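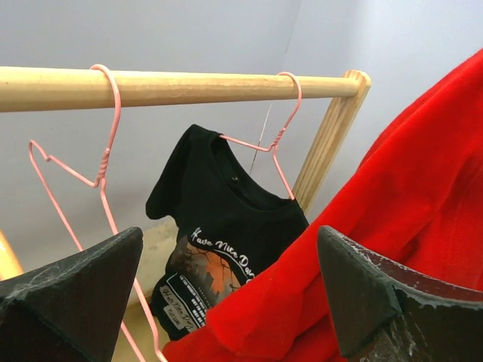 Attachment 1: pink wire hangers on wood rod

Ticket 869
Product: Gurnia Dinner for Two, Serrano menu
Opened by: Margareta Pană
Opened: 13 January 2023
Status: open, waiting on kitchen team

Problem: chocolate pots won't set, and the main and the starter want the oven at the same time. Anniversary dinner is tomorrow night. Did a test run tonight with the spare box so I'd have time to fix it. Good thing.

What I've done so far, in order:

Unpacked everything, checked against the card. All there except the card says "small jar of cream" and mine is a carton. Same amount printed on it so I used it.

Made the chocolate pots first like the card says. Melted chocolate, warmed cream, stirred, poured into the 2 glasses. Fridge. Card says one hour. After one hour: soup. After two hours: thicker soup, skin on top.

Moved the glasses to the back of the fridge. Turned the fridge down a notch. Another hour, no real change. Spoon stands up for a second then falls over.

Started the main. Card has the stuffed peppers at 400 and the chicken at 350, and both are supposed to come out right before you sit down. I have one oven. Tried both at 375. Chicken fine. Peppers hard in the middle, cheese on top nearly burnt.

Ran the peppers again alone at 400, foil on for the first half. Much better. But then the chicken sits for half an hour and the skin goes soft, and I really don't want to be running in and out of the kitchen all evening. Kind of the whole point is to sit down with the man.

Also the timing sheet starts at "guests arrive." It's one guest. He lives here. When do I start??

Questions
Is the carton cream the wrong fat or somthing? Label says light. Card doesn't say.
Can the peppers be done ahead and warmed up?
Can I swap the chocolate for the Ranberg berry dessert, and would it get here in time?

Note added later — candles in the box are the tall kind and don't fit the holders. Wrapped the bottoms in a bit of foil, works ok. Not asking for anything, just telling you.
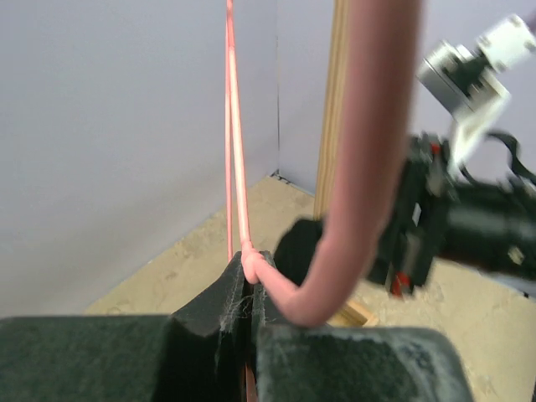 Fraser MacAulay: It's the cream. Light cream won't set that recipe, it needs heavy whipping cream, and the carton was a packing mistake on our end. For tomorrow get any heavy cream from the store, same amount as the card, and give it four hours in the fridge. Overnight is better. I can't get the berry dessert to you in time, orders need 36 hours, sorry.
Peppers can be done ahead, yes. Bake them covered at 400 in the afternoon, let them cool, then put them in next to the chicken at 350 for the last 15 minutes with the foil off.

Margareta Pană: ok great. Heavy cream, got it. Still have chocolate left from the second box. Making them tonight before bed.

And the start time? We want to eat at 7:30.

Fraser MacAulay: Chicken in at 6:35, out at 7:20, rest it while you plate the peppers. Salad can be dressed at the table. Refund for the dessert part is going through. I've asked the kitchen team to fix the card and the timing sheet, so leaving this open on our side.

Margareta Pană: update, next morning. Pots are set. Ate part of one to check, so he gets the full one. Peppers going in after lunch. If the new timing sheet is ready before 6 pls send, if not I'll go with the times above.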